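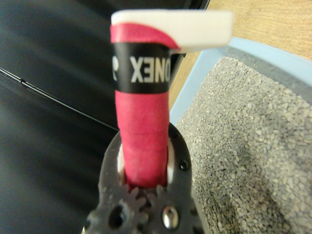 Friday, March 20, 2026. Litter tray, handle grip

I've been putting off writing this one up because I wanted to have something cheerful to say, and after a good long day with the tray I think I do, mostly. Myrto asked me back in November whether we would ever get a machine to do the one chore in her house that everybody argues over, and I laughed and said give me until spring. Well, spring is here!

The tool is a handle wrapped in pink-red grip tape, with a black Yonex band up toward the end cap. I'm very fond of it. The tape has a bit of texture and the white finger pads seem to like it much better than they liked the bare plastic scoop handle we began with, which used to creep round in the grip every time it met any resistance (see my grumbling in the Kaneko notebook, there are pages of it). The pads close from both sides and I've settled on a setting of 175 for the closing force. At 200 I start to worry about marking the tape, and Nermin, who wrapped it, would be sad.

The part I keep coming back to is how much of this chore lives in the wrist. When I do it at home I don't think at all. I tip, I shake a little, I feel through my fingers whether I've hit the bottom, and I'm done before the kettle boils. The arm has to be told every bit of that. Straight pushes through the granules are fine now and quite nice to watch. Corners are still poor. It slows down near the rim of the tray, gets cautious, and leaves a little ridge behind that any cat would find insulting.

Also the cable. It runs across on the left, behind the gripper, and I don't love it there. Nermin suggests clipping it higher up the arm before we try any wide sweeps, and I agree, so that's for Monday.

Things to remember, mainly for me:

Check both small black screws on the right side of the gripper arch before starting.
Look the gear teeth over for grit. Those pebbles are tiny and they do travel.
Run 36 is the one to show the Floratow people when they visit. Please don't show them run 35.

Myrto's question over lunch was whether she could have one by summer, and I had to tell her no. Could it do the job in our shop, on a good day, with one of us standing by? Nearly. Could it do it in her hallway in Evumthorpe with the cat supervising? I'd say we are a fair way off, and the corners are only the first reason. I did promise her the second try at naming it, though, as she thinks Flerkera is a terrible name for anything that handles cat litter.

Leaving the grip settings as they are over the weekend.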